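Notebook, tabletop clearing, Tetatcombe room
Tuesday, started 9:40

Carrying on from the last July entry. Open question is still whether the Skornis station can clear a table of paper goods without a person stepping in. Cups and blocks are done as far as I'm concerned. Paper is where it falls over.

Task as defined now: one open booklet, one closed paperback, one box. End state is booklet closed, paperback on top of booklet, box left alone or moved to the back edge if it is in the way. Pass means end state reached with no human touch and nothing on the floor. A creased page is a pass with a note. A torn page is a fail.

Last round of evaluation on the station: 26 trials, 77 percent pass. Six failures. Breakdown from the logs:

- four on the booklet. Finger goes under the cover and the first few pages only, lifts, the rest stays flat, cover slides off the fingertip and comes back down.
- one on the paperback. Grasp across the spine, closed too far from the center of mass, book rotated in the grip and landed half on the table, half off. Went over.
- one box. Tracker lost the right hand at the far side and the arm stopped. Counted as a fail even though nothing dropped.

77 sounds better than it is. Most of the passes had the booklet lying open at or near the middle, where both halves have about the same stiffness. Opened near the front or back it is a different job. I would not want to quote the number to anyone outside the room without the opening position next to it.

Also time. Median pass is well over a minute. A person does the same in a few seconds, and does it while talking. For a shop-floor version (say work orders and a parts box on a packing bench) the slow cycle might be tolerable overnight and would not be during a shift.

10:15

Checked the training set before recording anything new. 100 demonstrations of the three-object clear, all with the handheld Kioko grippers. Went through the booklet segments at quarter speed. Things I had not noticed before:

The demonstrators almost never close the booklet with one hand. One gripper holds the spine side down, the other sweeps the loose half over. The station does this too, but it holds down too late. The hold should be in place before the other finger reaches the page edge. In the logs the hold arrives at the same moment or after. This is likely a smoothing problem in how Grurnska aligns the two streams. Left and right are resampled separately and then joined, and a short contact on one side gets averaged out.

Second thing, demonstrators squeeze air out of the closed booklet with a flat press at the end. Half of them do, half don't. The policy does something in between: comes down, hovers, goes away. Harmless but it costs time. Need to pick one and write it into the recording instructions. I vote for leaving the press out.

Third, nearly every demo starts with the hands already over the objects. On the station the arms come from a home pose outside the table. The approach is then off distribution for the first part of every run, and I think that explains the odd pause at the start.

10:50

Changed the start rule. From now on both grippers start off the table, between the operator and the near edge, touching nothing. Recording starts there. Operator waits for the tone, then moves. End pose is the same place.

Layout rule for today: booklet open on the left side, paperback closed on the right, box behind the paperback and toward the right edge. Booklet goes down at an angle. Square to the table is banned for this batch, the old set has far too much of it.
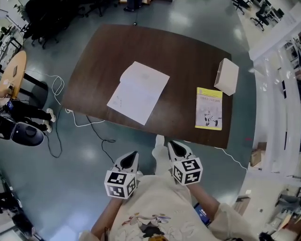

Photo: Tetatcombe room, head camera view. Kioko grippers, dark table.

Start pose is good. Both marker cubes show three faces to the head camera from there, so Grurnska gets a full pose for left and right from the first sample, and there is no guessing during the approach. In the old set the wrist was often turned far enough that only one face was usable, and one face alone flips between two solutions when the light is flat.

Light: the table top gives a dull reflection low down near the middle. It doesn't bother the cubes at this height. It could bother the finger view when the hand comes down flat over it, so I moved the booklet placement range left to stay clear of it. The floor is worse than the table, it is glossy and throws back the ceiling lights. If the tracker ever latches onto something that isn't a cube I would look there first. So far it hasn't.

White booklet on the dark top segments cleanly. The pages are mostly blank, and for finding the page edge that turns out to be a problem inside the booklet: white page over white page, almost no print to separate them, and the boundary between the top sheet and the one under it is hard to make out. The upper page curls a bit at the left. That curl is the easiest place to get a finger in and a person goes straight for it. Whether the policy learns "go to the curl" or "go to the left corner" can't be told from one placement. Need the curl in other places. Rotate the booklet between takes, and swap it for a flat one every so often.

Paperback is easy to see, yellow band along the top of the cover and a narrower one along the bottom, pale in between. A strong cue for orientation. Maybe too strong. Put a plain-cover book in the next batch or we will end up with a machine that can stack exactly one paperback.

Box: white, plain lid up, sitting at an angle near the right edge. Leave it. For this batch it is an obstacle only. The demonstrator's right forearm will pass close to it on the paperback grasp, and I want that clearance in the data.

11:30

Cables. There are white and dark ones on the floor near the table on both sides. Someone walking backward with a gripper in each hand can't look down. Asked for the runs near the operator to be taped before the next session. Added to the room checklist.

Recording notes, first block:

Takes are longer than the old ones because of the start and end pose, as expected. The longest runs close to 3000 samples per hand. Grurnska cuts at its default buffer length, which I had forgotten, and two takes came back missing the end pose. Raised the limit, re-recorded both. The cut ones go in the scrap folder, don't use them for training even though the middle looks fine.

Grip width on the left Kioko reads slightly open when fully closed. Re-zeroed. Check again after lunch. On paper this matters: the difference between holding one page and holding nothing is smaller than the error I was seeing.

The operator reports that the booklet is harder with the grippers than by hand, mainly from not feeling when the finger is under the page. They watch for the page to lift and go by that. Worth writing down. If the person can't feel it and does it by eye, then in principle the camera has what is needed, and the failures on the station aren't an argument for tactile fingers yet. I was about to order some. Holding off.

13:20

Left width after lunch: fine.

Retrained only the alignment step, not the policy, and replayed the six failed trials offline to see when the hold command would have come. With joint resampling the hold comes before the sweep in three of the four booklet failures. In the fourth it still comes late. That one had the booklet open on the last few pages, thin side on the right, and the right hand went for it with no hold at all. There are hardly any demos of that case. Data problem, more recording.

Offline replay says nothing about whether the page would have stayed put. I'm only reading command timing here.

For the box failure, the tracking loss was at the far corner with the wrist rolled outward. Nothing in the alignment change touches that. The cube on the right side needs to be visible through the roll, or the arm needs to not roll that far. Second option is cheaper.

14:05

On the general question, since it comes up at every meeting. Can it tidy a table yet? With rigid things of known size, in a room where no one moves the table, yes, slowly. With one open booklet, most of the time. With a real pile of paper (mail, manuals, a magazine under a folder) no, and I don't see this batch changing that. A pile hides its own edges. A person lifts a corner to find out what is underneath and we have no demos of lifting a thing just to look. Would be a separate recording task. I'd like to do it, but only after the single booklet is boring.

Same for the bench version. Work orders come stapled, folded, sometimes oily. None of that is in the set.

Also I keep having to remind people that the station doesn't decide what tidy means. We gave it an end state. If the booklet was left open on purpose, because someone is halfway through reading it, it gets closed.

To do:

- tape cables before next session
- booklet open near front and near back, both sides, at least as many as middle
- flat booklet, plain-cover paperback
- no press at the end, put it in the instructions
- right wrist roll limit on Skornis, try it with the box at the far corner
- log the opening position for every trial, new column
- rerun the same 26 layouts after retraining, do not change the layouts
- return the borrowed tripod

Grurnska buffer setting is saved in the room profile, not the default one. If you record from another machine you have to raise it again.

Left off at the second block, paperback takes not checked.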